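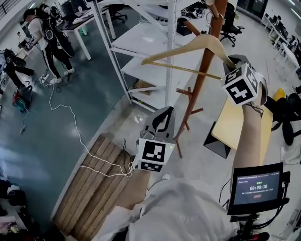 Werkenley Walking School Bus: your questions

Hi, I'm Danica Kolář and I look after the morning walk to Werkenley Primary. I get the same questions at the gate every September when the new families start asking around, so I've typed up my answers. If yours isn't covered, grab me any morning (I'm the one in the very orange hat).

What is a walking school bus?

A bunch of kids walking to school together along a set route, with adults at the front and back. Kids join at the stops along the way, same as they would for a real bus. There's no bus. I get a preppie in tears over this most years, so please have the chat with them at home first!

Where does it go?

We have two routes. The Dolbridge Road one starts at the bottom of the hill by the old bakery and it's 900 metres to the school gate. The creek route starts at the footbridge and it's longer, 2000 metres, with one proper hill near the end. Little legs usually do better on Dolbridge Road, but I've had five-year-olds charge up that hill while I puffed along behind, so you know your own child best.

What time do I need to be at the stop?

The creek route leaves the footbridge at 8.00 am and Dolbridge Road leaves at 8.20 am. We wait two minutes at each stop after that and then we go. I know that sounds mean. The year we waited for everybody, we got to the gate after the bell more often than before it, and Mrs Annamalai in the office had a line of late slips out the door.

Do I have to walk too?

Nope! You can wave them off and go to work. You do need to hand them over to one of the walkers in person, though, so please don't drop them at the kerb and drive off, even if you can see us coming.

How old does my child have to be?

Prep and up. Younger brothers and sisters are very welcome if you're walking with them.

Who are the adults?

Parents and grandparents, mostly, and all of them have a current Working with Children Check. Ngaio Rakena leads the creek route and has done since her eldest was in Year 1 (he's now taller than me and at the high school). Latrice Delacroix and I swap the front and back of Dolbridge Road. We keep at least 3 adults on each route, and if we can't get that many we cancel and send a text by 7.15 am.

What if it's raining?

We walk. Raincoats and gumboots are great, umbrellas are a menace at eye height so please leave those at home. We cancel for thunderstorms, smoke, or if the creek is over the path. When only the creek path is under water, Ngaio brings her lot up Cimine Street, and that adds 400 metres, so pack spare socks.

Can they bring a scooter?

Sorry, no. I love a scooter, but they go faster than the adults do and there are driveways the whole length of Dolbridge Road. Same answer for bikes and rollerskates. Dogs on a lead are fine if the dog's own grown-up comes too.

How do you get across Kermani Avenue?

At the lights, every time, all together. If the green man starts flashing when half of us are over, the back half stays put and waits for the next one, and the front half waits on the other side. The kids are really good at this now and will tell you off if you get it wrong.

What does it cost?

Nothing. You fill in one form with your contact numbers and anything we should know, like asthma or allergies. If your child carries a puffer or an EpiPen, it goes in the outside pocket of their bag, please, and show us where it is on the first day.

Is there a walk home?

Not at the moment. Žofie Jurčo is keen to start one from the side gate, and she's after other parents who can do a 3.20 pm finish. If that's you, leave your name at the office and she'll ring you.

How do I sign up?

Forms are in the tray on the office counter. Hand it in by lunchtime and your child can walk with us the next school morning.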